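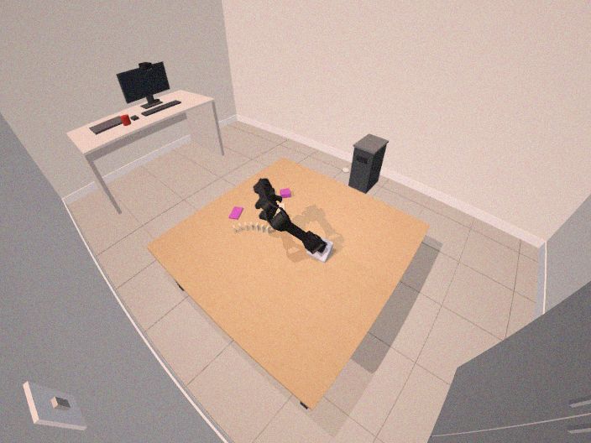 About Vosora

Vosora reviews old criminal case files for families and small police departments. We read what was written down at the time, check it against what people said later, and report where the two don't match.

We don't promise answers. Plenty of outfits in this line of work do, and we'd ask to see their numbers. Ours are plain enough: we have taken in 249 files and finished reading 236 of them. Most ended with a report that named no suspect. In 6 cases the department went back and reopened the file, and we can't prove our report was the reason.

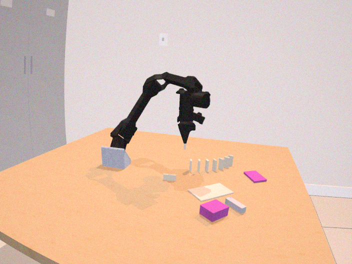 We are wary of anonymous tips, psychic leads, confident podcasts and our own first guesses. Every file gets 2 readers who don't talk to each other until both have turned in notes. If they disagree, the report says so – families have told us they'd like to know that up front.

Our office is in Avov, above the old Zelline print shop. Requests from relatives cost nothing. Departments pay a flat fee, and it stays the same whatever we find.

We don't speak to the press about open cases. We also don't read files without written consent from the next of kin or the agency that holds them. New requests are read again starting in March.

Page last updated February 20, 2020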